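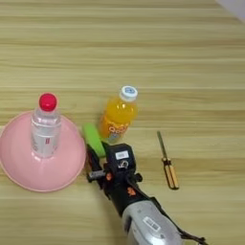

*the pink thing, with the water bottle in it, and the juice next to it*

**clempacheco** wrote:

April 30, 2018

Right, settle an argument please! The pink plastic thing on the left came in a mixed box from the Lunbridge car boot along with a load of picnic stuff. My other half says it's a funnel. I say it's a bottle stand, and my case is that a water bottle goes in the top and stays put. We're meant to be packing drinks for my niece's party and I've spent the whole morning on this instead.

**valdis_r** wrote:

Funnel. Wide end, narrow end, what more do you want? I had a green one from Bettencourt for filling the water butt and it was the same sort of shape.

**Custodio M** wrote:

Could be either, but I lean towards stand. Who makes a funnel you'd leave on a table wide end down? And that rim round the bottom is darker than the rest, looks a bit decorative to me. How wide is the base Clem?

**clempacheco** wrote:

Just measured it, 273 mm across (took me three goes, the tape kept sliding off). Bigger than I'd have guessed.

**valdis_r** wrote:

273 is a perfectly normal size for a big funnel. Everything stands wide end down, it'd fall over otherwise.

**abilioc** wrote:

Never mind the funnel, does the juice go in it as well? That's a rounder bottle, quite fat at the shoulder. If it's a stand for kids' drinks I'd expect it to take both.

**clempacheco** wrote:

Tried it, no! It sits on top and wobbles. The water one drops in nicely. So that's half a point to Valdis I suppose, grrr.

**Custodio M** wrote:

No it isn't, it only means it was made for slim bottles. Fikon did a picnic set years back with holders a bit like that, my mum paid 400 escudos for hers and still goes on about it. Is there a hole all the way through?

**clempacheco** wrote:

Yes, straight through.

**valdis_r** wrote:

So it's a funnel.

**Custodio M** wrote:

Or a stand with a hole in it. My Fikon ones had holes so the drips ran out.

**abilioc** wrote:

You two did this in February over the egg slicer. Clem, what did the whole box cost?

**clempacheco** wrote:

90p for the lot, so I'm not complaining whichever it is. I'm taking it to the party as a bottle stand and the juices can go in the cool bag. If anyone in Urkunham wants to come and look at it in person, I'll have it by the squash.

**valdis_r** wrote:

Bring a jug and I'll show you what it's for.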